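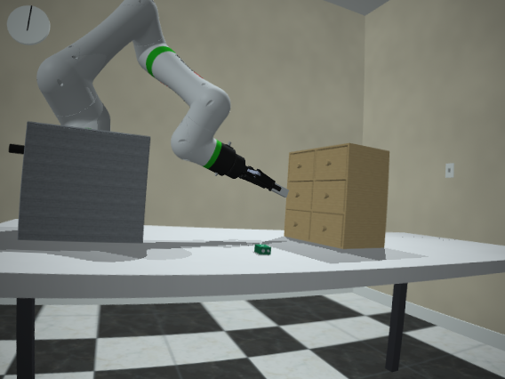

A computer rendering of a robot arm reaching over a white table.

19 February 2018
By Jayson Umali

The lunch counter at Tasoretti opens at 11, and by noon the line reaches the door. Most people in it work in the offices on Balwood Street, and most of them have 40 minutes before they need to be back at a desk.

Lunch breaks in this part of town used to be longer. Teodoro Evangelista, who has run the counter for 12 years, remembers when customers took a full hour and ordered soup, a main dish and coffee. He had table service then. He dropped it when too many people started asking for the check along with their food.

"They weren't rude about it," he says. "They had a meeting."

His menu is now built for speed. The rice dishes are cooked in the morning and held warm. Sandwiches are made to order, but the fillings are cut and portioned by 10:30. A customer who knows what they want can be seated with a tray in four minutes. The stew takes longer to serve and he keeps it on the menu anyway, mostly for the older regulars.

Down the block, the bakery Yap has gone further and taken out its chairs. It sells boxed lunches from a window, and some 90 of them go out on a busy day. Many are eaten at keyboards. A clerk I met there said she had stopped going out in August, when her department moved to a new schedule, and had never gone back to her old habit. She misses the walk more than the food.

A few employers are trying to reverse this. Atilov, a small accounting firm on the third floor above the pharmacy, blocks out the noon hour on everyone's calendar and turns off the phones. Its 20 employees are free to leave or stay. About half go out.

Evangelista has noticed. Two tables near the back fill up with Atilov people a little after 12, and they order the stew. He has started making a second pot on Tasoretti's back burner, and last month he put the coffee cups out on the counter again.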